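Hang the bag, lose the bin

Opinion – 2 March 2019

Most shared workrooms have too many bins and not enough places to put a bag. I have managed fit-outs for small offices and workshops for long enough to have a settled view on this, and the view is that the rigid bin is overspecified for most of what we ask of it. A bag hung from a wall fixture does the same work in less floor area, at lower cost, and is easier to inspect.

Consider what a bin does. It holds a liner open, keeps the liner upright and hides the contents. The first function matters while people are throwing things in. The second matters only because the liner has nothing else to hang from. The third is a matter of taste, and I would argue it does harm, as a hidden load is a load that gets left until it overflows.

In December I went through the waste arrangements at the Olivares building, where four tenants share one floor. The floor had 136 bins, counting the small ones under desks. Elsa Sjöberg, who runs the cleaning contract, had logged 227 liner changes in a single week, and her notes put almost half of those liners at under a quarter full. The tenants were paying to move air in plastic. Under-desk bins are the worst offenders, for the plain reason that a liner with one apple core in it still has to be changed.

My proposal was to remove the under-desk bins entirely and put hanging points along the walls near the places where waste is generated: the packing bench, the printer, the kitchenette. Ineke Bakker at Fludby objected that bags on walls look untidy. They do. A black bag is a shapeless thing and no fixture will give it a shape. I would still take a visible bag over a lidded container that gets opened once a fortnight.
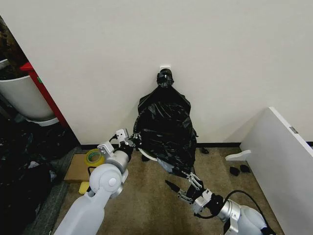 Black bag hung by its knotted neck from a small wall fixture, lower part on the carpet.

The arrangement has limits, and the people who sell hanging systems tend to skip them. Fixture height is the first. If the bag reaches the floor, the floor takes part of the weight. That spares the fixture, but it also spreads the bag over the skirting and collects scraps around the base, where a vacuum head will not reach. I specify a clearance of 10 centimetres under a full bag. The second limit is the neck. A bag that is knotted and hung is a closed bag, so a hanging point used this way is a holding point for full bags, and a separate open one is needed for filling. Many rooms try to make one hook do both jobs.

The third limit is load. Adhesive hooks are fine for tea towels. For waste, use a fixing that goes into a stud or a proper wall anchor, and ignore the figure on the packet, which assumes a steady pull straight down. People yank bags sideways. Danjuma Balogun, who does our fixings, works to three times the expected weight and I have stopped arguing with him about the price.

Cost is easily dealt with. Fixtures, anchors and labour for the Olivares floor came to $1,135, and the bins we removed went to Clato for reuse. We kept 2 large bins by the loading door for cardboard offcuts and tape ends, which are stiff and tend to pierce a thin liner.

Mwajuma Biwott has suggested that clear bags would settle the inspection question altogether. I agree in principle, though the clear stock I have tried tears at the seam sooner than black of the same thickness, and a split bag on carpet is a worse result than a mystery bag on a hook. I would want to see a heavier grade before changing the standard order.

The habit that matters most costs nothing: tie the bag at two-thirds. A bag filled to the brim has no neck left to knot, and a bag with no neck cannot be hung from anything.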